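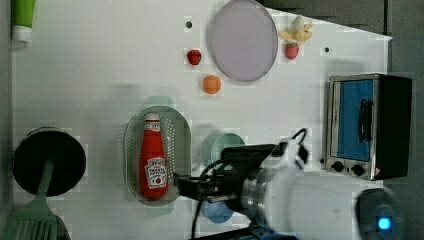 How do you store a play kitchen so it all gets used? Keep it in one low bin with no lid, and put away half of it at a time.

I came to that slowly. Luna had a set with 78 pieces when we started, from a shop called Jondeck, and most of them lived under the couch. In January I sorted everything on the floor and kept out 30. The rest went into a box in the hall closet, and I swap the two every month or so.

Food was the easy part. Fruit stays out all the time, and so does anything with a bottle shape. Felt sandwiches and the Hatska tea set take turns. Cups are the worst for getting lost, so I only leave out 2.

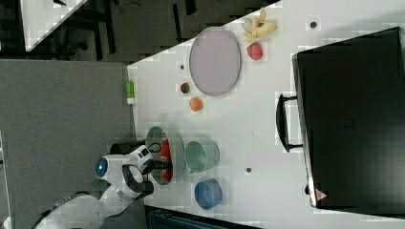

Dishes took me longer to figure out. My friend Oda Berge told me to stop buying matching sets and go by size, which was good advice. Small plates stack inside big ones, bowls go on top, and the bin closes up to half the height. Soft colors like the sage green bowl and the blue one beside it are also easier to find at cleanup time than the white dishes we had before, which vanished against our tile. I wash them all in the sink with regular dish soap and let them dry overnight on a towel.

Next month I want to do the blocks. There are 139 of those, and they are in three different bags.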